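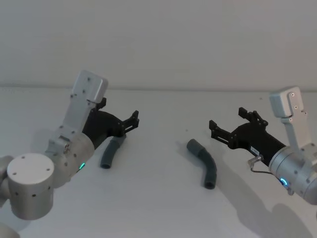
Where did the stone for the Prernow library come from? The building accounts name the Sarkgate quarry, three miles north of town.

The accounts list 189 loads hauled between February and the end of May, most of them by a single teamster on the Irnmont road. They enter the loads by week. Deliveries fell off in April, when the road was closed for grading, and picked up again once the new culvert was in.

The contract with Sorrentino, the building firm, had called for 200 loads. We found no record of the remaining eleven – the local paper says only that work on the walls ended on a Saturday "with stone to spare."

Note. Weekly deliveries of stone to the library site are taken from the building accounts. Weeks without an entry are counted as zero.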